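Come help us set tables at Hurari

We're a small tableware rental shop, and we're looking for 2 friendly people to wash, sort and set out our pieces before parties.

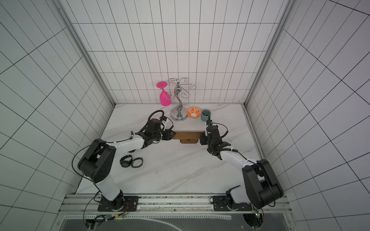
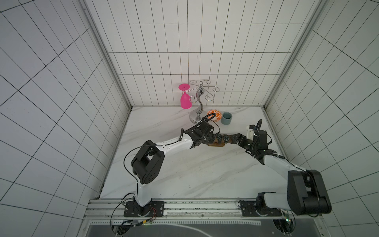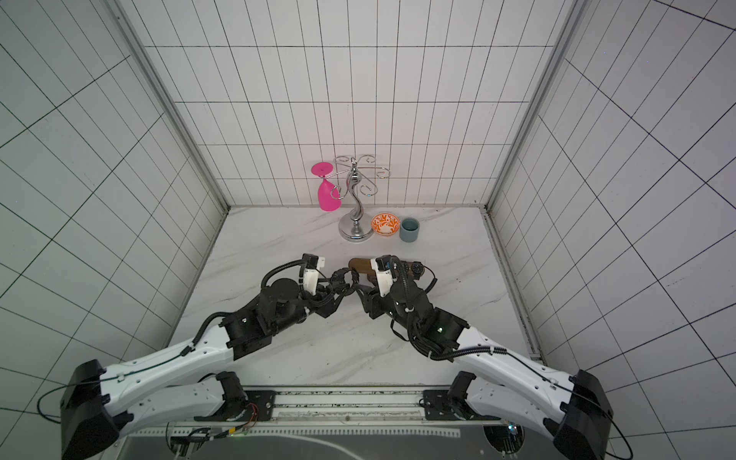
A pink glass on the rack, with the orange-patterned bowl beside it.

You'd work mornings through December, starting at 8, and we'll happily teach you everything (tea included!). If you like pretty dishes and don't mind drying them, please write a few lines to Rasha Kanaan at the shop.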